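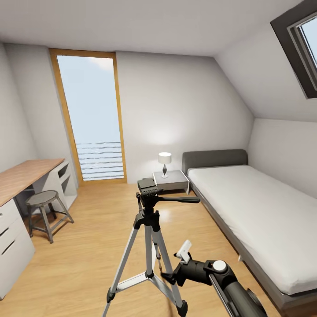 Home | Forums | Personal Investing | Retirement & Allocation | Search | Log in

Bonds at 62: do I really need them if I have a pension?

porchlight_pat
Hi all, long time reader and only an occasional poster, so please be gentle with me. My husband and I are trying to settle on a mix before he stops working in October. We have a small pension coming from his years at Lanard, paying $1,398 a month with no cost of living increase, plus Social Security whenever we decide to take it. Everything else is in two index funds, nearly all stocks. My brother-in-law says the pension "is your bond" and we should leave the rest alone. My husband, who is a worrier (I say that with love), wants half of it in bonds tomorrow morning. I can see both sides, and that is no help to anyone at dinner. What have the rest of you done?

grewal_fan_club
Welcome back, Pat! I've been where you are, and I lean toward your brother-in-law, with a big asterisk. A pension does act a lot like a bond in that it shows up every month whatever the market is doing. What it can't do is let you sell a piece of it when the roof goes. You can't rebalance out of a pension either. When stocks were down and I wanted to buy more, my pension just sat there paying me the same check, bless it.

So I count mine when I'm figuring out how much I need to live on, and then I leave it out entirely when I work out percentages. Two separate sheets of paper, if that makes sense.

Musberg
I'll disagree with Grewal a little, in a friendly way. Leaving it out of the percentages makes people hold far more bonds than they need. If the pension and Social Security cover your groceries, taxes and insurance, then the portfolio is really for extras and for the kids, and it can ride out a bad decade. We went 80/20 on that reasoning and have slept fine.

The other thing is that bonds have not always been the calm half of the family. I held a long-term bond fund in 2022 thinking I was being sensible, and it went down right along with my stocks. I'd been told my whole life that one zigs when the other zags, and that year they both zagged.

grewal_fan_club
Fair point about 2022, but that was a long-term fund, wasn't it? My short-term one took a much smaller dent and it had mostly healed before I got around to fretting about it. I'd hate for Pat to swear off all bonds on account of the long ones.

Musberg
It was long-term, yes, and I should have said so more plainly. I picked it for the yield. Lesson paid for.

Kamlesh Nishad
Good evening, Pat. I kept the books for a small furniture business for most of my life, so forgive me if I come at this like a bookkeeper. Before anybody argues over 80/20 or 50/50, I would write down what you spend in a year, subtract what arrives without your touching anything, and look at the gap. Ours was about $14,000. I put several years of that gap into short Treasuries and a TIPS ladder, and I let the stocks be stocks.

Also please remember that your pension has no inflation adjustment. It's a fixed payment, so it behaves like a nominal bond that buys a little less each year. If your brother-in-law is calling it your bond, then it's the kind that inflation nibbles at, and I'd want something on the other side of that. Delaying Social Security is the nicest inflation protection I know of, if your health and savings allow it.

clirorau
I'm going to be the grump. All this talk of correlations and what counts as what is fun for us, but the question that matters is what her husband does when the account drops by a third. If he sells, the 80/20 was the wrong answer no matter how good the math was. My own father did precisely that in 2009 and never went back in. He was a smart man, too.

I'd meet in the middle, say 60/40, and change it slowly. Move it over 12 months if a single jump feels scary, and do it inside the IRA so there's no tax bill.

Musberg
Can't argue with doing it inside the IRA. I still think 40 is heavy with a pension, but it's her husband's stomach and I haven't met it.

porchlight_pat
Oh, you are all so kind, thank you! I read the whole thread out loud over coffee and we had our first peaceful talk about this in weeks. We did Kamlesh's subtraction on the back of an envelope and the gap is smaller than either of us had guessed, even after I added $500 a month for visiting the grandkids. Neither of us had thought about the pension shrinking over time. One more question while I have you: does a TIPS ladder have to be built all at once, or can I add a rung each year?

Kamlesh Nishad
A rung each year is perfectly all right, Pat. I started with the nearest years and filled in the later ones as I went. Start a new thread when you get to choosing maturities and I'll gladly look it over.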